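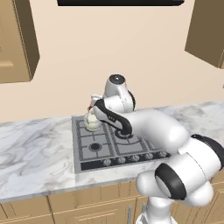

Sharon Nyaga would have preferred a machine that scrubs the stove, and she told Woltex so before the welcome coffee had been poured. Her remark was written down by a young man with a lanyard, who thanked her for her input.

The company opened its doors to the neighbors on 08/09/2024 to show what its software group has been doing since June. Most of it happens in Mushi, a simulated kitchen in which a simulated robot arm practices on a simulated gas stove. The kitchen has marble counters and wood cabinets and is a good deal nicer than the one down the hall where visitors were sent to rinse their cups.

Erick Kimaro, who runs the group, gave the talk. The job on show was moving a kettle from one part of the cooktop to another, a task he described as "deceptively rich." The arm had been through it 3940 times in the week before the open day, he said, and 3505 of those runs were scored as good. Asked what went on in the others, he said the kettle had "gone elsewhere," and brought up the next slide.

The live session followed on the big screen, after a pause of 29 minutes while a computer installed something it felt strongly about. Guests used the time to eat. There were three kinds of sandwich, two of them egg.
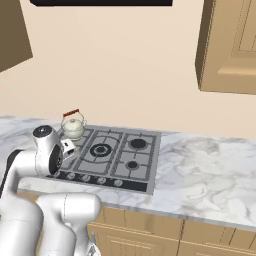 When the run finally started, the arm took its time, and the room went surprisingly quiet for people watching a kettle. Vittoria Cattaneo, who had come for her son's sake, ended up in the front row. Her son was under a table with a tablet. A second run was requested, then a third, and by then there were people giving the arm advice out loud.

Chukwuemeka Haruna asked when all this would reach a kitchen with water in it. Kimaro said Woltex is talking with Sisar, which makes grippers, about trying the same software on a physical arm, and that he would not be naming a month. He also declined to say whether tea was part of the plan.

Visitors went home with a tote bag and a feedback form. The form asks guests to rate the kettle session from "useful" to "very useful." Completed copies can be left at the front desk, and so can the blue umbrella's owner's phone number, if anyone has it.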